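Citness to Expand Food Scrap Collection in Hurevell

HUREVELL, 8/10/26 – Citness, the waste hauling company, will extend its weekly food scrap pickup to 300 more households in Hurevell starting in October. The service has been running in the Brillov neighborhood, where 100 households signed up for the first phase.

Residents who join will receive a lidded kitchen pail and a curbside cart. Fruit, vegetables, bread, coffee grounds and eggshells are accepted. Meat and dairy are not accepted at this time.

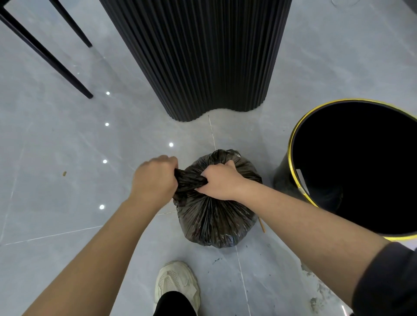

A full garbage bag. Regular trash pickup will continue on its current schedule.

"People asked us for this, and we have the trucks to do it now," said Orlando Mamani, operations manager at Citness. "The carts go out 2 weeks before the first pickup."

Food scraps will be taken to the Egilsson composting site. Finished compost will be offered to participating households in the spring – limit 2 bags each.

Sign-up forms are available at the Citness office and on the company's website.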